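4. Posting a review on Kekana

Before you start, finish the book and mark it as read on your shelf. The review button stays grey until you do.

1. Open the book's page and select Write a review.
2. Choose a rating out of 5. Half marks are allowed.
3. Type your review in the box. The shortest review Kekana will accept is 21 words.
4. If you give away any part of the plot, highlight those lines and select Hide spoiler. Readers will see a grey bar until they tap it.
5. Pick up to 2 genre labels. For a mystery with a lot of humour in it, use Mystery first and Humour second, as the first label decides which list the review goes to.
6. Select Preview, check the text, then select Post.

Note: If you got a free copy through Vetetti or Golo, tick Advance copy before you post. The tick box can't be changed later.

Caution: Changing the edition after step 3 clears the text box. Save a draft first.

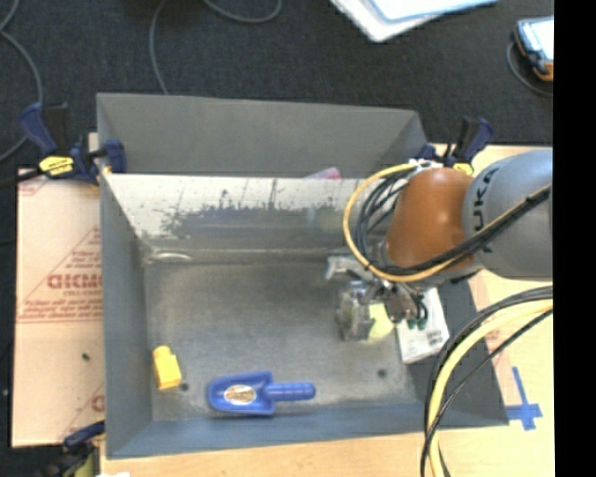

One reader comment on the earlier version of this guide asked for more on series. I put my review under book two and it showed up on the page for the whole series, so everyone browsing book one could read who the killer was. Please tell people to check the title at the top before they post.

To move a review that has gone to the wrong title, open it from your profile, select Move, and search for the right book. Comments from other readers move with it. Likes do not.

Reviews imported from Kava keep their old date and can't be moved. Copy the text, delete the import, and start again at step 1.

You can edit a posted review at any time. The word Edited appears beside your name after the first change. Hidden lines stay hidden unless you remove the highlight yourself.

Last updated 9/27/26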